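Monday, February 9, 2026

Progress report to Sturnevik: Godau dealer sales

January closed at 1,150 new vehicles across the Godau dealers, and the Planik dashboard calls that a record. I would hold off on celebrating. Of those, 700 were fleet orders placed back in September and delivered late, so they tell us very little about winter demand. 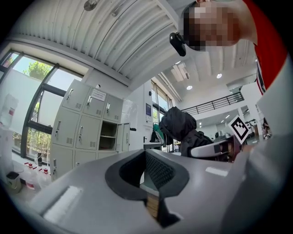

Retail is the number you are paying us to move, and I can't show that it has moved. The Alaoui showroom reports a 10% rise in test drives, but it changed how it logs them in the same month. Planik still counts a canceled order as a sale until the paperwork clears.

Two dealers have yet to send January returns. I've asked for raw invoices this time, with no summaries. Until they arrive, please treat the retail line as unconfirmed and leave the second payment where it is.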